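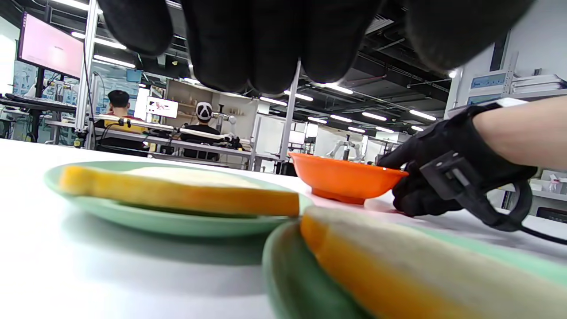 Gripper cam view, bread and bowl task, tracker on the right glove

gripfettler
Right, this one's been bugging me all week so I'm chucking it at you lot. We record demos with a hand-held gripper plus trackers strapped to the gloves, then train a policy on the lot. My trouble is the time offset between the camera and the glove pose. I've been using one fixed number for the whole set (50 ms, picked by eye, don't shout) and the replayed hand still lands next to the bowl rim when it ought to be on it. Anyone doing this properly?

hanna_m
Fixed offset is fine if your clocks are fine. Are you stamping on arrival or at capture? If it's on arrival you're measuring how busy your USB hub is.

gripfettler
On arrival. Oh dear.

Witold B
I'd disagree with Hanna a bit. We stamped at capture and still had drift over long recordings, something like 100 ms by the end of the worst one. What sorted it was a wiggle at the start and another at the end: wave the gripper about, cross-correlate the speed from the tracker with the speed from visual odometry, fit a line between the two. Grorkcombe has a script for it in the tools folder, run it with --two-point or it quietly does the fixed version.

hanna_m
Well yes, but then you're papering over a bad clock with a line. Fix the clock!

ravlem
Look at the visual side too, before you go cross-correlating anything. With gloves that close to the lens, half your features are on fingers and they move with the hands, so the odometry is going to be rubbish in places. Mask the top of the image and see how many tracks survive. I bin anything under 370 per frame, but that's our lens and our room.

gripfettler
@ravlem ooh, hadn't thought of that. Would you mask the plates as well? The near one's very blurry.

ravlem
Nah, leave them unless somebody's picking them up. Ceiling lights and those frame posts ought to give you plenty.

Witold B
Careful with posts, long straight edges slide. Corners only.

gripfettler
Ok, moving the stamps to capture first, then mask, then Witold's wiggle on episode 777, my worst one. Will post the plots on Monday if the re-export finishes.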